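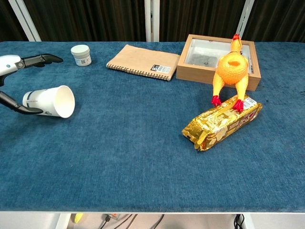 Photo: Shufen Jiang

Monday, 6.40 am

Rain gauge at Iltuna read 29 mm, emptied and reset. Wind had dropped overnight. The lower sluice was holding at its second notch, which is where I left it on Saturday evening, and the leaf screen needed raking on the left side only.

Walked the feeder ditch from the road culvert to the Tollano boundary, 400 metres by the old map. Three places need work before the end of March. The first is the bend below the alders, where the bank has slumped and the water is cutting behind the stakes. The second is the plank crossing. The bearer on the far side is soft to a depth I could reach with a penknife, so I have taken the plank up and leant it on the fence. The third is silt at the outfall. It was ankle deep in autumn and is now over the top of the boot.

Flow test at the outfall with the bucket and stopwatch. First run spoiled by a stick across the lip. Second and third runs agreed closely enough that I took the mean and did not bother with a fourth. Entered in the back of the book with the others. The trend since January is slightly down, although the rain has not been, and I suspect the pipe under the track. A rod went in freely from the top end and stopped at about 3 metres. From the bottom end it would not go in at all past the collar.

Tea at ten. Guo rang from the yard to say the replacement pipe is in stock but only in the twin-wall type, and they will cut it to length for a small charge. Asked them to hold it. The Avard pump is still there as well, waiting for a seal. I would like it back before we open the track, as the hand pump cannot keep up with seepage in a trench of that size.

Afternoon spent on levels. Set up on the concrete pad by the gate and took the staff down the line of the pipe. Fall from inlet to outlet came out at 300 mm, less than I had assumed from the drawings. It is enough, provided the bed is laid properly and no length is left high. Closed back to the pad with an error of 2 mm and left it at that.

Shufen came by at four and we went over the order of work. Her view is that the bend should come first, while the ground is still firm enough to carry the barrow. Mine was the pipe. She is probably right — a second slump would put everything into the ditch below and we would be clearing it twice. Stakes and brushwood tomorrow, then, if it stays dry.

To do: sharpen the billhook, find the long tape, ring Guo again about the seal. The batteries in the level are low.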